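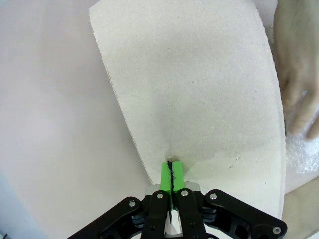
Fig. 1. Sheet of pale gray-white board with a crease running diagonally across it.

Recording Techniques II
Handout 4: Tracking and balancing dense guitar music
Instructor: Zoltán Vincze
22 October 2021

4.1 Scope

This handout covers material in which two or more distorted guitars play continuously against fast drums. Black metal and its neighbors are the main case. The methods also apply to shoegaze and some noise rock. Vocals are treated in Handout 5.

Read sections 4.2 to 4.4 before the lab. Section 4.6 is the assignment.

4.2 The masking problem

A distorted guitar chord has a nearly flat envelope. Picked as tremolo, it has few gaps. A listener separates instruments partly by their attacks, so a part with weak attacks covers other parts for as long as it sounds.

The worst overlap is in the low mids. A low power chord has its fundamental in the range of the bass guitar's upper notes, and its first strong harmonics share space with the body of the snare. Distortion adds sum and difference tones, and some of these fall below the played notes. A high-pass filter on the guitars removes a part of this. Set it by ear with the bass playing. If it is set with the guitar in solo, it will nearly always end up too low.

4.3 Guitar tracking

Use less gain than the player asks for. Gain adds up across layers: four tracks at moderate gain sound more distorted than one track at high gain, and the pick attack survives.

Double each rhythm part with a separate performance. Copying a track and delaying it gives a comb filter, and the width collapses in mono. Pan the two performances hard left and right.

If the song has two different rhythm parts, decide first whether they are a unison, a harmony or a counterpoint.
Unison: same amp is acceptable, change the guitar.
Harmony: change the amp. Keep the upper part 2 to 3 dB lower.
Counterpoint: change both. Consider one part per side, with no doubling.

Tuning is checked before every take. In tremolo passages a few cents of error between doubles becomes audible beating, and it can't be fixed later without damage to the attack.

4.4 Drums under blast beats

At blast tempo the kick and snare leave no room for long decays. Shorten the room mics with a gate or a fader ride, section by section. Leave them open in the slow passages. Many students set one room level for a whole song, and the fast parts wash out.

Cymbals take up the same upper range as guitar fizz. Ask the drummer to mark time on the hi-hat or on a darker ride where the arrangement allows it. If overheads are too bright, a wide cut works better than a narrow one.

Sample reinforcement: keep the velocity variation of the original performance. A kick sample at one fixed level is easy to hear even at low volume.

4.5 Case: Storkov, "Gateck"

The session files are on the course drive. The record was engineered by Przemysław Wysocka at Fivside. Track 3 is the one used in class. The session has 46 audio tracks, ten of them rhythm guitar.

Points to listen for:

0:00 Clean guitar, single take, center. Spring reverb printed at the source.

0:46 Full band enters. The clean guitar stays in, 9 dB lower, and supplies the pick attack that the distorted pair lacks. Mute it and compare.

2:10 Blast section. Room mics drop. Bass is driven through a second amp channel with a peak at 560 Hz, which puts the pitch of the bass line just above the thickest part of the guitars.

4:31 Half-time. Tempo is felt at half of 205 bpm, though the click does not change. Room mics return over two bars.

6:02 Ending. All rhythm guitars on the left are muted for eight bars. The section sounds larger when they return, at the same fader level as before.

The mix has one weak point. The toms have a ring at 1,460 Hz that was left in, and it collides with the lead guitar from 5:15.

4.6 Assignment

Work from the multitrack of "Chaudhry" in the same folder. Balance the first two minutes using faders, panning and high-pass filters only. No compression, no reverb, no samples.

Submit a stereo WAV at the session sample rate, plus one page listing each filter frequency and the instrument that was playing when you set it.

Mixes are checked in mono first. Peak level should not exceed -3 dBFS. Loudness is not graded.

Reading for next week: chapter 7, sections on sibilance and microphone distance.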